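경첩은 소모품으로 봐야 합니다
가구 하드웨어 내구 시험 담당자 미르얌 비트머 인터뷰

2018-12-25

가구용 철물 업체 데클레르크(Declercq)의 시험실은 건물 1층 안쪽에 있다. 문을 열면 공압 실린더가 일정한 간격으로 찬장 문을 여닫는 소리가 들린다. 미르얌 비트머는 이곳에서 경첩, 서랍 레일, 선반 받침의 내구 시험을 맡고 있다. 인터뷰는 시험 장비를 정지하지 않은 상태로 진행되었고, 중간에 하중 기록을 확인하느라 두 차례 중단되었다.

비트머는 경첩의 수명을 연수로 표기하는 관행에 반대한다. "경첩은 시간이 지나서 망가지는 부품이 아닙니다. 횟수와 하중, 설치 오차로 망가집니다. 하루에 두 번 여는 문과 마흔 번 여는 문에 같은 연수를 적는 것은 의미가 없습니다." 데클레르크의 내부 문서에는 연수 대신 개폐 횟수와 문짝 무게, 문짝 폭이 함께 기재된다. 세 항목 중 하나라도 비어 있으면 시험 의뢰서는 접수되지 않는다.

그가 최근 마무리한 작업은 컵형 경첩 137개의 비교 시험이다. 시료는 모두 같은 금형에서 나왔고, 나사 조임 토크만 달리했다. 결과는 예상보다 단순했다. 토크가 기준보다 낮은 시료는 컵 부분의 유격이 먼저 커졌고, 기준보다 높은 시료는 파티클보드의 나사 구멍이 먼저 무너졌다. 금속 부품 자체가 파손된 시료는 7개였다.

"고객이 경첩 불량으로 신고하는 것의 대부분은 판재 불량이거나 시공 불량입니다. 금속은 대체로 버팁니다. 금속을 잡고 있는 쪽이 버티지 못합니다."

판재에 대해서는 할 말이 더 많았다. 그의 설명에 따르면 밀도가 같은 파티클보드라도 표층과 심층의 밀도 차이에 따라 나사 유지력이 크게 달라진다. 측면에 박은 나사는 심층에 걸리므로 표면 나사보다 약하다. 데클레르크는 협력사 그리미네(Grimine)에서 판재를 받을 때 단면 밀도 분포를 함께 요구한다. 처음에는 제출을 꺼렸으나 지금은 납품 서류에 포함되어 있다. 협의를 맡은 사람은 당시 구매부에 있던 라밀 갈랑이다.

갈랑은 짧게 덧붙였다. "자료를 달라고 한 것이 아니라 측정을 같이 하자고 했습니다. 측정기를 우리가 가져갔습니다. 첫 회의부터 그렇게 했어야 했습니다."

선반 시험으로 화제를 옮겼다. 선반의 문제는 파손보다 처짐이다. 정격 하중 안에서도 목질 선반은 시간이 지나며 조금씩 휘고, 하중을 제거해도 일부는 돌아오지 않는다. 크리프라고 부르는 현상이다. 비트머는 처짐을 지간 길이에 대한 비율로 관리하며, 중앙부와 양쪽 받침부에 변위계를 설치해 받침 자체의 침하를 빼고 계산한다. 받침 침하를 빼지 않은 값은 보고서에 쓰지 않는다.

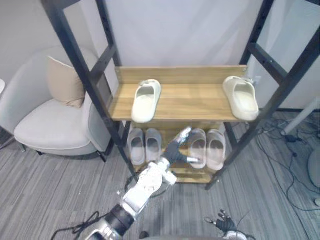
금속 프레임 사이에 나무 선반을 얹은 신발 선반.

신발 선반은 가벼운 물건을 올리는 가구로 분류되어 시험 조건이 느슨한 편이다. 비트머는 이 분류에 동의하지 않는다. "정하중은 작습니다. 대신 현관에 두는 가구는 옆에서 힘을 받습니다. 사람이 손을 짚고, 가방이 부딪힙니다. 수평 하중 시험을 하지 않으면 체결부가 언제 풀리는지 알 수 없습니다." 그는 금속 프레임 가구에서 반복 수평 하중을 가한 뒤 볼트의 잔류 토크를 재는 절차를 제안했고, 내년 1월부터 시험실 자체 기준에 반영된다.

습도 조건도 바뀐다. 현재는 고정 습도에서 처짐을 측정하지만, 새 기준에서는 건조 구간과 다습 구간을 번갈아 둔다. 습도가 변할 때의 크리프가 일정한 고습 상태의 크리프보다 크게 나타나는 경우가 있기 때문이다. 시험 기간은 19일로 늘어난다. 영업부의 반대가 있었느냐는 질문에 비트머는 있었다고만 답했다.

시험 장비는 미루라(Mirura) 제품을 쓰다가 일부를 직접 제작한 것으로 교체했다. 이유는 기록 간격이었다. 기존 장비는 설정한 횟수마다 하중의 최댓값만 저장했는데, 경첩의 유격은 최댓값보다 문이 닫히는 마지막 구간의 파형에서 먼저 드러난다. 제작을 담당한 제니린 루만란은 로드셀 위치를 실린더 끝에서 문짝 손잡이 위치로 옮겼다. 배선이 움직이는 부분을 지나게 되어 단선이 잦아졌고, 이 문제는 케이블 굽힘 반경을 키워서 해결했다.

루만란은 현재 장비에서 가장 약한 부품으로 실린더 로드의 연결 핀을 꼽았다. "시험기의 핀이 시료보다 먼저 닳습니다. 교체 주기를 정해 두지 않으면 시료의 유격인지 시험기의 유격인지 구분되지 않습니다." 교체한 핀은 날짜를 적어 보관한다. 보관함에는 939번까지 번호가 매겨져 있다.

가정에서 참고할 점을 묻자 비트머는 두 가지를 들었다. 첫째, 문이 처졌을 때 조정 나사부터 돌리지 말고 고정 나사의 풀림을 먼저 확인할 것. 둘째, 헛도는 나사 구멍에 더 굵은 나사를 바로 박지 말 것. 그는 목공용 접착제를 바른 나무 심을 넣고 완전히 굳힌 뒤 예비 구멍을 다시 뚫는 방법을 권한다. 굳히는 시간은 접착제 제조사의 표기를 따르면 된다.

윤활에 대해서는 신중했다. 댐퍼가 내장된 경첩에 침투성 윤활제를 뿌리면 실링이 상할 수 있다. 소리가 나는 경첩은 먼지를 닦고 체결 상태를 확인한 뒤에도 소리가 남으면 교체하는 편이 낫다고 했다. "경첩은 소모품으로 봐야 합니다. 같은 규격의 컵과 같은 나사 간격이면 교체에 몇 분 걸리지 않습니다."

다음 시험은 자탐(Zatham) 서랍 레일이다. 만재 상태의 서랍을 끝까지 당긴 위치에서 수직 처짐을 측정하며, 결과는 시험실 공개 보고서에 실린다.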